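Planners Should Be Required to State Their Assumptions

By Neusa Vieira, Manipulation Software Program, Clillovcombe

Procurement of robot software has matured considerably in the past decade. Buyers now ask for cycle times, safety documentation, maintenance terms and a support schedule. They seldom ask what the motion planner believed about the world at the moment it committed to a path. It is the position of this essay that such a record should be a condition of acceptance, and that organisations which fund manipulation software should refuse delivery without it.

The argument begins with a practical matter. A planner does not act on a table, a shelf or a dish. It acts on a model of these things assembled by a perception module, often written by a different team and revised on a different timetable. Between the two sits an interface that carries object poses, collision shapes and, in better systems, a measure of confidence. When the interface is poorly specified, each side fills the gaps with defaults. A missing confidence value becomes full confidence. An unobserved region becomes free space. These defaults are rarely documented and almost never reviewed after the first release.

Our program encountered the consequences during an evaluation of Clerker, a tabletop task planner, against the Drolura simulation suite. The suite comprised 200 dish-handling layouts, each run with a two-armed robot and an overhead view. The summary report recorded success or failure and a duration in seconds. It did not record which objects the planner had included in its collision model. Sebastião Assunção, who led the evaluation, spent much of August reconstructing that information from intermediate files, and in eight layouts found that an object lying partly outside the camera's field of view had been dropped from the model altogether. Several of those runs had been marked as successes. 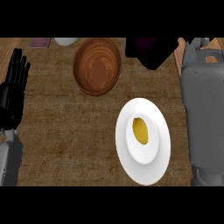

Should a planner refuse to move when part of an object is out of view?
Refusal is seldom necessary, provided the planner assigns the unseen portion a conservative volume, keeps both arms clear of it, and writes that decision to the log.

The objection most often raised is cost. Jussara Miranda, who manages software contracts at Cavalcanti, has put it to me that a full record of planner state would burden suppliers with storage and engineering work for which no customer has offered to pay. The point deserves a serious reply. In our own trial, the added record came to 200 kilobytes per run, compressed, and the labour to produce it was modest once the message format had been settled. The greater expense lay in agreeing on the format, and that expense falls on any project that hopes to replace one component without rewriting the others.

A second objection concerns simulation. It is sometimes said that a simulator already knows the true position of every object, and that a record of belief is therefore redundant. I take the opposite view. Simulation is the one setting in which belief and truth can be compared exactly, layout by layout, at negligible expense. A dish nested in another dish is a useful case. The simulator holds separate bodies with known contacts. The perception module may report a single shape, or two shapes that intersect. Unless the report is kept, the comparison cannot be made, and the opportunity is lost before the software reaches a physical workcell where the same error is far harder to trace.

There is also a question of accountability. A planner that fails because it was given a false pose has behaved differently from one that was given a true pose and chose badly. Contracts that treat the two alike encourage suppliers to dispute every incident, and they leave the operator to absorb the delay. Gladys Llanos has argued within our program for a shared fault vocabulary covering perception, planning and control, and I support her proposal with one amendment: the vocabulary should include a category for failures in the interface itself, with a named owner on each side.

The requirement I would place in a contract is short. For every executed plan, the supplier shall retain the object list as received, the collision model as used, the confidence values applied, any default substituted for a missing value, and the software versions of both modules. The record shall be readable without the supplier's own tools. It shall be kept for up to 3000 runs, after which the oldest may be discarded.

Smaller suppliers may need a transition period, and public funders should be prepared to grant one. They should also publish the message format they intend to accept, so that the work is done once and in the open. Our draft is with Cauã Furtado for technical review, and comments from suppliers will be received by the program office until the review closes.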